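# Banda sonora de una serie que nadie más parece haber visto: ¿cómo encuentro la canción del capítulo 2?

**Meenakshi Kurup**

Buenas. Llevo una semana con *Platavton*, la comedia en falso documental sobre una oficina de reclamaciones de autobuses. En el capítulo 2, el jefe, Tello, se presenta en la fiesta de jubilación de una compañera con un teclado bajo el brazo y toca una balada suya entera, con estribillo repetido y modulación. La vergüenza ajena es tal que tuve que parar el vídeo para ir a fregar un plato que ya estaba limpio.

El problema es que la balada me gusta. Mucho. Se me ha pegado y la tarareo en el trabajo, donde nadie puede saberlo.

He probado con dos aplicaciones de reconocer música: una me dice que es un anuncio de colchones y la otra no se moja. En los créditos solo pone «Música: Vamton». ¿Existe la canción completa? ¿La canta el actor o está doblado? ¿Y hay más en otras temporadas o me quedo aquí?

**Teclas_y_penas**

Mírate los créditos.

**Gifty Kpodo**

Ya ha dicho que los ha mirado, pero gracias por venir.

Vamos por partes. La canción se llama «Ventanilla cerrada» y existe completa: dura bastante más que en el capítulo, porque en el montaje le quitaron la segunda estrofa, la de la grapadora. Vamton no es una persona, es el dúo que compuso toda la música de la serie. Sacaron un disco con las canciones de Tello como si fuera el personaje quien lo publicaba, con la dedicatoria «A mi público, que ya llegará». La tirada fue de 1000 copias en vinilo y yo tengo la 353, comprada de segunda mano a un señor que no entendió que era una broma y quería que le devolvieran el dinero. 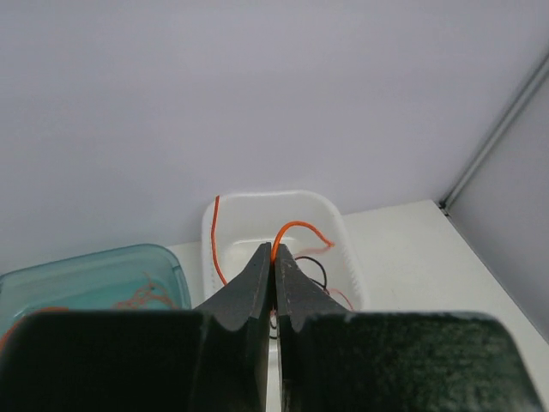

*Cubeta blanca de plástico, esquinas redondeadas.*

Lo de si canta él: sí, canta él. Lo contaban los del dúo en una entrevista en la radio local. Por lo visto el actor afinaba demasiado bien y hubo que pedirle que empeorase — la toma buena es la número 15, cuando ya estaba ronco y con ganas de irse a casa. Yo creo que se nota en el «vuelva usted el lunes» del final, donde la voz se le va por un sitio que no figura en ninguna escala.

Y hay más, sí. En la segunda temporada toca en el aparcamiento, y en el especial de Navidad intenta formar un grupo con los de contabilidad, que se llama Teltis y se disuelve antes de los créditos. El especial no está en el disco. Si lo encuentras, sáltate la versión resumida que circula por ahí: corta justo el solo de flauta dulce.

Para buscar el vinilo, prueba con el nombre del personaje y no con el de la serie. Muchas tiendas lo tienen archivado en «canción melódica», entre gente muy seria.

**Meenakshi Kurup**

Mil gracias, Gifty. La he encontrado buscando por Tello, tal cual, en melódica. La estrofa de la grapadora es todavía peor, así que ya van cuatro escuchas seguidas. Me falta el especial.

**Teclas_y_penas**

En los créditos del disco también lo pone.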